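My Term With the Bottle Bins: A Report on Plastic Bottle Returns at Our College

Nga Tạ
Environment and Society, second year project
Handed in 05/05/2019

Why I picked this

I wanted to do my project on something I could get at without a train ticket, and bottles seemed perfect because they are everywhere (under seats, on window ledges, in the plant pots outside the library, don't get me started). My first idea was to write about plastic in rivers, but my tutor said that was a book and asked me to find a smaller question. So my question became: why do people at our college put drink bottles in the wrong bin when the right bin is often standing next to it?

I should say that I am one of those people. Before this project I threw my bottles in whatever was closest and felt vaguely bad about it. I do think that helped, as I was never shocked by anything anyone told me.

How the bins work here

The college has two sorts of bin. The grey ones are for everything and go to be burned. The green ones are for bottles and cans, and they are emptied by a local firm called Heveo, who take the lot to their sorting shed at Flotmont. Then there is the return machine in the canteen, made by Astex, which gives you a paper slip worth a few pence off a hot drink. The machine came in December and there was a big fuss about it for a week or two, with posters and a free biscuit, and after that it went rather quiet.

The machine is fussier than the bins. It wants the bottle whole, with the label on, because it reads the code on the label. If you have squashed your bottle, which is exactly what the poster by the green bins tells you to do, the machine spits it back at you! I only worked this out after feeding it the same squashed bottle over and over while a queue built up behind me. So we have two posters in the same building giving opposite advice, and I think that explains a lot of what I found later on.

What I did

I did three things. I asked the estates office for the bottle figures for the term, I handed out a short paper survey in the canteen, and I had longer chats with 10 students who said on the survey that they wouldn't mind. I had also planned to sort through a grey bin myself, but health and safety said no, and to be fair to them I hadn't been looking forward to it.

The survey had six questions, and looking back two of them were bad. One asked "Do you care about recycling?" and of course everybody ticked yes. I have left that one out of the results. The other asked people how many bottles they use in a week, and most wrote something like "loads" or left a blank, so I couldn't do anything with it either.

What the figures say

Over the term the Astex machine took in 2,111 bottles. The green bins gave 2,888 by Heveo's own tally. The shop and the vending machines between them sold 3,388 bottled drinks in the same term, and when I first put these side by side I got very excited because it looked as if we were returning more bottles than we bought. We are a miracle college! But people bring drinks in from outside, especially from the supermarket by the bus stop, and the estates office had no way of telling me how many. I spent nearly two weeks trying to find a clever way round this and there isn't one. The figures tell you what went in the right place and they can't tell you what share of the whole that is.

I still think it was worth asking for them. The machine does most of its business at lunch and next to nothing after four, when the canteen shutters come down and you can't get at it. The evening classes have no way of using it at all.

What people told me

The thing that came up most in the chats was caps. Should the cap be on or off? Half the people I spoke to had been taught at school to take it off, and the rest had never thought about it. Heveo want it on these days, as a loose cap is small and drops through the sorting belt. The machine takes it either way. The poster doesn't mention caps at all, and a couple of people said that when they aren't sure they go for the grey bin so as not to spoil the green one. I found that quite touching. They were trying to be careful and it sent the bottle to be burned.

The second thing was leftovers. If there is still some drink in the bottle, people don't know where to pour it. There's a sink in the canteen but it is behind the counter, and the toilets are down the corridor. One girl told me she carries half-finished juice home on the bus for this very reason, and her bag has suffered for it.

The third was labels. Students who had lived abroad or who shop at the Asian supermarket in town said the machine won't read the codes on imported drinks. I tested this with a few from my own cupboard and it did turn most of them down. They are perfectly fine in the green bin, but again there is no sign to tell you so.

Mạch

I want to mention Mạch, the student repair and reuse group, who run a swap table on the ground floor. They have been asking for a pour-out bucket by the green bins since before I started here. They also made their own sign, by hand, with "cap on, empty, don't squash if using machine" on it, and it is clearer than both the official ones. It was taken down because it wasn't on the approved paper. I asked if it could go back up and was told it would be looked at.

What I would change

One poster for the bins and the machine, saying the same thing. Somewhere to tip out your drink. The machine moved to the main hall, where the evening classes could get to it. A line about imported bottles going in the green bin. None of it costs much apart from moving the machine, which needs a new socket.

If I did the project again I would write a better survey and start the chats sooner, as they taught me more than the numbers did. I would also talk to the cleaners, which I'm embarrassed to say I only thought of in the last week, when it was too late to arrange.
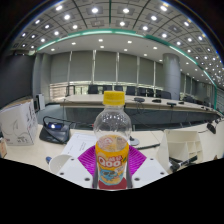

Thuỳ: I'm in the evening group and had no idea the machine was even there, so please do push for the main hall. Could you ask them about glass as well? We get a lot of sauce jars from the cookery class and they all go in the grey bin.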